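**From the workshop: keeping the two-armed bench in good order**

A lot of you have asked what goes on at the long white bench on Wednesdays, so I sat down with a mug of tea and my notes to write it up properly. The short answer is that it's Sirko's day off. Sirko is our two-armed robot, and one day a week it gets looked after instead of put to work.

Oksana Romaniuk starts the morning with the grippers. The left arm carries the plain one, two straight fingers that open and close side by side, and she goes over every small bolt on it with a hand driver. They do creep loose! It comes from all the opening and closing, and we log a check after every 100 hours of running. Then she wipes down the fingertip pads and runs a thumbnail along them to feel for nicks. If a pad has gone shiny, both get changed together, so the pair wears evenly.

The right arm has the bulkier hand, with the curved finger, and that one takes patience. There are a good many joints in it, and each gets moved by hand with the power off before anybody goes near the start button. Oksana likes to do this with the radio turned down so she can hear a dry joint (she's usually right, too).

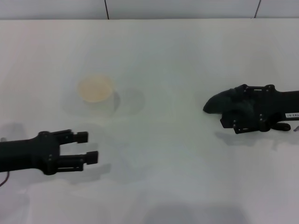

After that comes the part visitors enjoy most, which is setting the two arms up to agree with each other. We use a small cup for this. It's light, it tips if you so much as look at it wrong, and it shows up a bad setting faster than any of our measuring tools. The left arm goes in first, slowly, then backs away, and the right arm tries the same cup from its own side. If either one nudges it sideways, we go back to the settings page and shift the zero point a little. The bench gets a good wipe beforehand, too, as crumbs of tape under a cup will have you chasing a fault that isn't there. Ask me how I know.

Valentyna Harasym has rewritten the setup sheet, and it now fits on 2 pages. Please use the new one, dated 2019-09-18, and put the old ones in the recycling. She has added a section on cables, with a reminder to leave enough slack at the wrist for a full turn, and a space at the bottom for your initials.

One last thing while I have you. The spare finger pads from Brikeo are in the top drawer, left side, and we'll order more in October. If you take the last set, do leave a note on the drawer for Oksana.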